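Draltetar Returns Packing Cell to Service After Gripper Overhaul

Plerby, October 1, 2025

Draltetar has returned the eyewear packing cell at its Plerby site to regular service following an overhaul of the gripper and a full recalibration of the arm. The work was carried out by the site's automation maintenance group under Eldana Yimer, who has been responsible for the cell since it was installed.

The cell places glasses into open presentation boxes. Operators had reported that frames were shifting in the fingers during the move to the box, and the cell was taken out of use once the maintenance group confirmed play in the finger linkage.
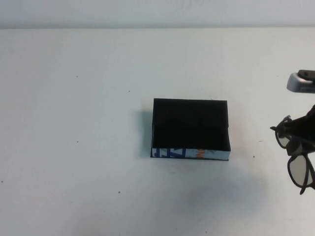

The gripper holding a pair of glasses beside the box at the Plerby cell.

Both fingers were removed, cleaned and fitted with new pivot pins supplied by Grube. The closing force was then set again at its lowest usable value and raised in small steps. Ms. Yimer's group also replaced the wrist cable, which had worn at the strain relief, and moved its clamp farther from the last joint.

Calibration took up the larger share of the work. The height of the tabletop was measured again at several points, and the fixed camera and the wrist camera were aligned to the same reference. 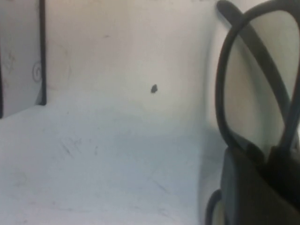 The stored positions for the pickup, the approach and the release were then taught again at reduced speed. The old positions have been kept on the cell controller under program number 1542 — they are locked and may be used for comparison only.

Acceptance called for 200 consecutive placements without operator help. Jadwiga Ostrowski, who signed the acceptance record for the production department, said the cell had met the requirement. "We asked for the same test that was used when the cell was first installed, and we are satisfied with the result," she said.
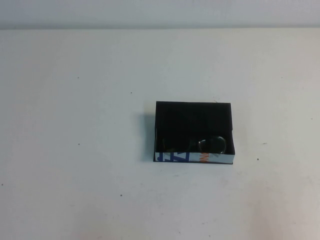
Revised Maintenance Schedule

The finger linkage will now be inspected every 900 operating hours. Operators are asked to report any shift of the frames at once and to leave the closing force setting unchanged. A second cell, at the Bandgate site, will receive the same pins and cable clamp in November.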